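The Big Closet Clear-Out: My Gallery

Every January I say I'm going to go through my clothes, and every January I buy a nice storage box and put the old stuff in the new box. This year I really did it! It took a whole weekend plus a couple of evenings, and I ended up with 112 pieces of clothing that stayed and a hall full of bags that didn't. A few of you asked to see how it went after I went on and on about it in the comments, so I've put it all on one page. Part gallery, part diary. Grab a coffee.

A little background first. Our bedroom closet is a shallow one with a single rail and a shelf you need a chair to reach. The dresser was my grandmother's and the second drawer sticks if you look at it wrong. I also have a bad habit of keeping things "for painting in," and I paint maybe once every two years, so you can guess how big that pile had gotten.

How I sorted

I went by type and did all the sweaters, then all the shirts, then pants, and so on. I've tried the one-drawer-at-a-time thing before and it never worked for me, mostly because my black T-shirts live in three different drawers and I never see them all together. Seeing them together was a shock, let me tell you.

For every type I made myself try on the ones I wasn't sure about. Not fun in a cold room, but it goes fast once you get going. If I was pulling at the waist or rolling up the sleeves, out it went. I set the kitchen timer for 30 minutes, then took a break and put on the kettle, then back in for another round.

The folding part

I do all my folding on the bed. It's the right height for my back and it's the only flat surface in the apartment that isn't covered in mail (the ironing board doesn't count, it wobbles). Shirts I fold in thirds and then stand up in the drawer. Sweaters get folded flat and stacked, no more than four high or the bottom one comes out looking like a pancake.

Jeans were the biggest job by far. I fold them lengthwise first and smooth out the pocket bags so they don't make a lump, then bring the legs up toward the waist, and then fold once more if the drawer is shallow. Go slowly on the corners! A twisted hem will push the whole stack sideways.
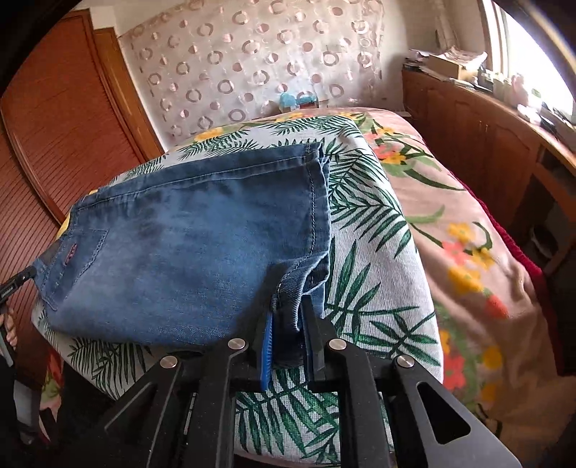
Medium blue denim, paler through the middle, on the palm leaf print. I love the lighter scalloped stitching around the pocket, and the end of the hem has a little fraying at the edge that I have no plans to fix.

The drawers

With the jeans done I could finally put the dresser back together. I tried a set of fabric dividers from Hisine that I'd had sitting in a cupboard since the last time I was going to get organized. They're soft, so they lean a bit when the drawer is half empty, but once it's full they hold up fine. Socks in the front, underwear in the middle, and tights in the back where I can forget about them until it snows.

The sticky drawer got a rub with the end of a candle along the runners. Old trick of my grandmother's, and it still works on her dresser! It now slides so well that I pulled it right out onto my foot the first time.

The closet rail

Up on the rail I went with matching hangers, slim wooden ones from Zirkwood, and I do feel slightly silly about how happy they make me. Dresses on the left, shirts next, jackets on the right next to the wall. I left a gap of a few inches so I can slide things along and see them. My one winter coat, the long gray Priedītis that I've had forever, now has its own hook behind the door and leaves the rail alone.

Shoes went on the closet floor in 2 rows. Boots at the back, anything I wear every day in front.

Where the rest went

The good pieces went to the Cluvov swap rail, which is the little secondhand place by the bus station. They take clean clothes all year and the coffee is decent too. Worn-out T-shirts got cut up for rags, and I now have enough rags to wash every window on our street. The painting pile is down to one shirt and one pair of sweatpants.

If you're doing your own clear-out, send me your before and afters, I love looking at other people's drawers. Next up is the linen shelf, and I already know there's a fitted sheet in there that doesn't fit any bed we own.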